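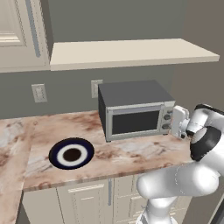

Galbraith says the simulated arm never needs a wrench, so why would it need a maintenance log. Salamatu Obi has heard that one before. She laughs, sort of, and pulls up the log.

"It goes stale," she says. "Same as a real one, just different parts of it."

Obi looks after the kitchen cell at Skulwood. One arm, one counter, one toaster oven, a plate. All of it rendered, all of it hers to keep running. We talked on 2025-04-09, between two of her restarts, so this is short.

First thing in the morning? Home pose. She sends the arm home and reads back the joint angles before anything else gets touched. If a joint is off she reloads the arm file and doesn't try to fix it by hand. "I used to nudge it. Bad idea. You nudge one number and next week somebody's calibrating against your nudge."

Then the gripper. Fingers open, fingers closed, 30 cycles, no load. She watches the contact readout and mostly ignores the picture. A finger can look fine and be sunk into the knob a hair, and the solver hates that. The arm starts to buzz. "You'll see it shaking next to the oven like it's cold."

The knobs are where most of her time goes. Two of them, one over the other, on a narrow panel, and not a lot of room for a hand to come in beside the door handle. Last August the lower knob wouldn't turn at all in the Plostley build. Rosimeire Lacerda found it. The collision shape had been swapped for a plain box, bigger than the knob, and the fingers were closing on the corners of nothing.

"Four days," Obi says. "I'd retuned the wrist twice by then. Wrist was fine." She put the old wrist gains back afterwards, from the log. Which is her answer to Galbraith, I guess.

What does a full check look like? She runs 3,000 approaches to the panel overnight, start positions shuffled, and reads only the failures. The last run had almost none. Friction on the finger pads gets looked at after any engine update, becuase the defaults come back without telling you.

And the plate? "Stays where it is. Everybody wants to move the plate." She'd rather keep one layout frozen for checks and let people mess with a copy.

Still on her list: the base mount offset, which the Grarnthorpe people measure from a different corner, and a slow drift in the elbow she can't repeat on demand. Lacerda thinks it's the time step. Obi isn't sure. She's halved it on one machine and left the other alone, and will compare them them once both runs finish.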